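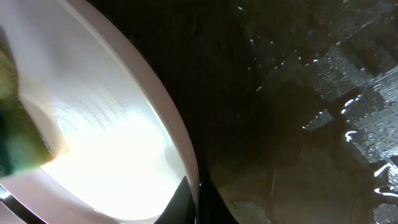
4. Preparing posts for the time you are away

4.1 Before you start

Tillo can publish your posts by itself while you are sick, traveling or busy with the family. For this it needs three settings: your time zone, a queue with at least one finished post, and the connection to the social pages where you want your readers to get the notice.

You must be logged in as the owner of the blog. A guest writer can fill the queue but cannot start it.

Note: If you use the Bolemholm theme, update it to version 2 first. In the older version the queued posts are published correctly, but the front page goes on showing the old list until you open the blog yourself.

4.2 Setting the time zone

1. Open the menu and choose Settings, then Blog, then Time.
2. Select the city which is nearest to you. Do not select by the hour difference, because then the summer time is not counted.
3. Press Save. The clock in the upper corner should now show the same time as your own watch.
4. If the clock did not change, log out and log in again.

4.3 Filling the queue

1. Write the post as usual and add your title and tags.
2. Instead of Publish, press the small arrow beside it and choose Add to queue.
3. Give the date and the hour. If you leave the hour empty, Tillo takes 6 in the morning.
4. Repeat for each post. The order in the list is not important, only the date.
5. Go to Queue and press Start. The gray word "Waiting" changes to the green word "Running".

The queue holds 56 posts. When it is full, the arrow menu still opens but Add to queue cannot be pressed.

Caution: A post in the queue is not locked. If you open it and press Publish by habit, it goes out at once and the notices are sent too. You can take the post back to drafts, but you cannot take back the notices.

4.4 Notices to your social pages

1. Open Settings, then Sharing.
2. Press Connect beside the page you want and log in there with your own password. Tillo does not keep this password.
3. Write the text which goes before the link. Keep it short – long texts are cut in the middle of a word on some pages.
4. Switch on Share queued posts. This is a different switch from Share posts, and it is off when you install Tillo.
5. Press Send test. The test is visible to your readers, so delete it after you have checked it.

Note: The connection can expire, most often after you have changed a password. A red dot is then shown in Sharing. Posts are still published on the blog, only without the notice.

4.5 Comments while you are away

Choose one of the settings under Comments, Away mode:

Open – comments appear immediately.
Hold – comments wait until you have read them. Your reader sees a short message, and you can write this message yourself (see 6.3).
Closed – the comment box is hidden. Old comments stay.

With Hold, Tillo keeps 4000 comments. After this number the oldest waiting ones are removed, also those you have not read. For a contest or a giveaway we recommend to use Open, or to ask a friend to look into the list with the Laluvix phone app.

4.6 When you are back

1. Go to Queue and press Stop. Posts which are left return to drafts and lose their date.
2. Set Away mode to Off.
3. Check Sharing for red dots.

Text of this section: Tõnu Rebane. Last changed Sep 5, 2019.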